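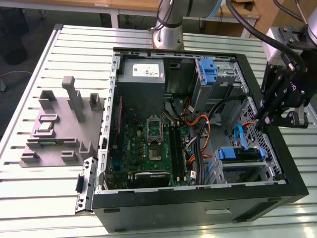
The work cell with the tower open on the table, processor and what looks like a memory module in the parts tray.

Ornum Desktop Assembly Demonstrations

Welcome, and thanks for taking a look! Ornum is a collection of demonstrations in which a person steers two robot arms by remote control through small jobs inside a desktop computer. We started it in April, when Agata Pellegrini wanted examples of the fiddly work that most manipulation sets leave out, and it has grown rather nicely from there. This card was last revised on November 1, 2022.

What is in it

There are 400 episodes, split between 2 tasks: placing the processor in its socket and seating a memory module. Each episode is a single attempt by a single operator, start to finish, and we kept the clumsy ones along with the good ones - you will find them flagged in the notes column, and please do read those notes before you filter anything out. Every episode holds joint positions, gripper commands, the operator's inputs and the video streams, all on one clock.

About the wrist views

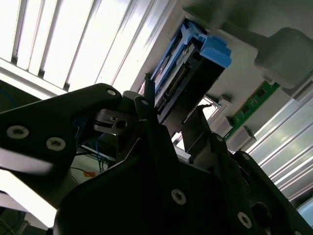

The wrist cameras travel with the grippers, so the background can swing from circuit board to ceiling lights within the same episode, and the exposure takes a moment to catch up when it does. If you are training on images, we would suggest starting with the fixed camera and adding the wrist streams once that works (the folks at Quintanilla went the other way round and lost a good week to it).

How the operators worked

All 3 operators practiced until they felt comfortable, and none of them were asked to hurry. Pauses are left in. Presari, our playback tool, can skip over them if you like.

Known gaps

The Fukotberg episodes use an older clock format, so run the converter on that folder first. Force readings are missing throughout, sorry to say.

Questions and corrections are very welcome - write to Agata and mention the episode number.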